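Filed under: Out and About / Gadgets & Making
Last updated: July, 4.15 pm

Robots do the washing-up at the Bromach open afternoon

I only popped into the Bromach building to get out of the rain, and I came out an hour and a half later with a sticker, a leaflet and a strong opinion about sponges. Oltard, the small robotics outfit on the top floor, had thrown its doors open for the afternoon and there was a proper crowd up there — schoolchildren, a few people in office lanyards, and a man who'd brought his own folding stool.

The theme was kitchen chores. Amra Petkov, who runs the workshop side of things, told us they'd picked wiping and tidying because everyone in the room would know what a good job looked like. Fair enough! I've been to demos where an arm stacks coloured blocks for ten minutes and you've no idea whether to clap.

You got let in 40 at a time, and there was a screen up so the people at the back could see what the gripper sees. I'd recommend standing near that if you go to one of these. From the side you mostly get a view of somebody's rucksack, but on the screen you're right down at the tabletop with the sponge and the dishes.

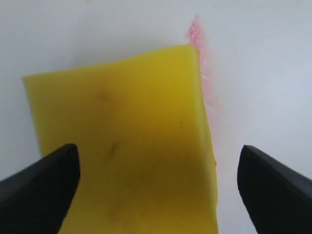
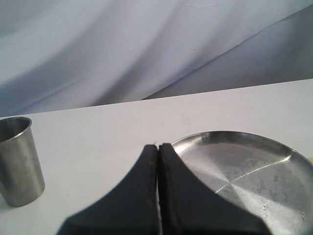

How it learns

Yabsira Gashaw did the talking for the next bit, and she was great, very patient with a boy who wanted to know if it could do his maths homework. The software is called Gebru, and it learns from people guiding the arm through a job again and again. They've got 1,000 of these practice runs saved so far, 255 of them with a sponge. She reckons they'll need a good few more before she'd let it near her own kitchen.

Soft things are a pain, apparently. A cup stays cup-shaped when you grab it, but a sponge squashes and twists, and then the arm has to work out where the edges have gone. Shiny plates are awkward in a different way, as the reflections shift about whenever the camera moves. I'd never given any of this a thought while doing my own dishes (I do now, it's quite annoying).

Questions from the floor

Gebremedhin Weldu took the questions. Somebody asked how long until we can buy one, and he said he wasn't going to put a date on it, which got a bit of a groan. He did say a care home group has been in touch, and that they're building a second arm with a lighter wrist, nicknamed Flutitz. I asked if it could manage a roasting tin. "Ask me next year," he said.

After that the children were allowed to have a go on the hand controls, three at a time, with a queue that went right round to the lift. I had a turn as well, once it had died down a bit, and I was hopeless — I shoved the cup clean off the far side and had to go and fetch it.

Oltard is planning another afternoon in the autumn. It'll be free again, but you'll need to put your name down at the Bromach front desk, and there's step-free access through the car park entrance.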